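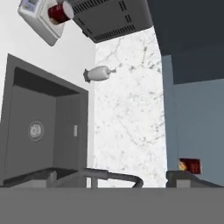
Simulated view: white countertop appliance with the dark red cylinder, vented dark gray unit to the right.

January. Notebook, timing bench.
Present: me (Kheri Ogola), Kanini Lukumay, Nassoro Gachanja for the morning.

Carrying on from the last entry on the finish-line kit for the street sprint. The question is still whether the gates on the pop-up track agree with the line-scan closely enough for the organisers to publish splits at the 60 m point as well as the finish. Salim Kaijage wants an answer before he writes the technical annex. I would like one before we pack the van.

Set-up. Two Vidgate beam pairs on the short indoor straight, one at 5 m and one at 60 m. Lower beam at hip height, upper beam at chest height, both must break for a trigger. Line-scan on the tripod at the 60 m mark, square to the lane. Start signal taken from the electronic gun through the Kitura box, which feeds both systems from one output. Checked that the lead is the short one. The long one has the bad collar and should be thrown out, but it keeps going back in the drawer.

Levelling took longer than it should have. The straight drops slightly towards the far wall, so a tripod levelled on its bubble is not square to the lane surface. Shimmed the left foot and re-shot the alignment card until both white strips stayed vertical from top to bottom. Tightened everything, re-shot, still good.

Runs. Kanini and two athletes from Lungile Ngcobo's group, all from standing starts in lane 2, then all again in lane 3. 46 runs logged. Two thrown out: one where the runner pulled up before the line, one where the gun fired and the Kitura box had been left in test mode. My fault, noted on the sheet.

Results, short version.

Gates trip earlier than the line-scan reading in nearly every run. Expected, as the beams are broken by whatever comes first at that height, and on most of the runs that is a forearm. The line-scan operator reads the torso. The gap is larger for runners with a high, forward arm action and almost vanishes when someone dips. Kanini has a very upright finish and her gap is steady from run to run. The taller of the two athletes is all over the place.

Lane made no difference I would stand behind. Lane 3 looks a touch worse on the sheet, but the order was not shuffled and everybody was tired by then. If we repeat it, alternate lanes.

The 5 m gate is a separate problem. Runners are still low at that point, the upper beam catches the head or the shoulder, and on several runs it was not broken until the back came up through it. Those readings are not usable as a split. Nassoro suggested dropping the upper beam at the first gate only. Tried it on his last few runs of the morning before he had to go. More consistent, but then a lifted knee can trip it, so we have swapped one error for another. Leaving the 5 m split out of the annex.

Double triggers. The Femero logger recorded a second break on some runs, shortly after the first, from the trailing arm. The software keeps the first and hides the second. Fine for the finish, but I want both kept in the raw file. Found the setting under "event filter" and switched it off. File sizes go up a bit, no matter.

Clock drift. Left both systems running from the same gun pulse over lunch, then fired a second pulse. Stopped the comparison at 325 on the frame counter after the pulse, which is well past anything a sprint would need. No drift visible at the resolution we report. Did this once in a warm hall. The street will be cold and I don't know what the Femero does in the cold. To be tested outside, with the battery and not the mains supply.

Street course points, from the call with Salim:

The first part of the race is on the road and only the last straight is on the laid track. There is a join. He says the join will be ramped with Koech matting and taped. I asked for the gate to be kept well clear of it, as athletes change their stride there and a vertical bounce at chest height is what the beams like least. He will move the split mark on the plan.

The track surface is laid on a sub-frame and flexes. A tripod standing on the boards will move when the field goes past. Tripods to stand on the road surface or on the stone, never on the boards. Same for the gate stands if the cable run allows it.

Crowd barriers on the home side are close to lane 1. Anyone leaning over with a flag breaks the beam. Suggested putting the emitter on the barrier side and raising the receiver guard on the far side. Does not solve flags. Lungile's view is that the split should be given for the leader only and marked unofficial. I agree with her.

Wind gauge: not our job, but its stand is drawn on the plan exactly where our second tripod goes. Somebody has to move and it had better be settled on paper.

Position for the annex, as of this afternoon: official finish times from the line-scan only. Gate at 60 m may be used for the broadcast clock and for coaches, with a plain note that it reads body parts other than the torso. No correction factor. I worked one out from the averages and it makes the upright runners worse, so I have crossed it through on the sheet.

To do:
Repeat with alternating lanes, and block starts if Lungile can spare the blocks.
Cold test on the Femero, battery power.
Cut up the long gun lead.
Ask Nassoro for the spreadsheet of his last runs, which he took with him on the stick.
Send Salim the tripod footprint, with the shims included in the height.
New roll of white card for alignment. The old one has a crease and shows as a false edge.

K.O.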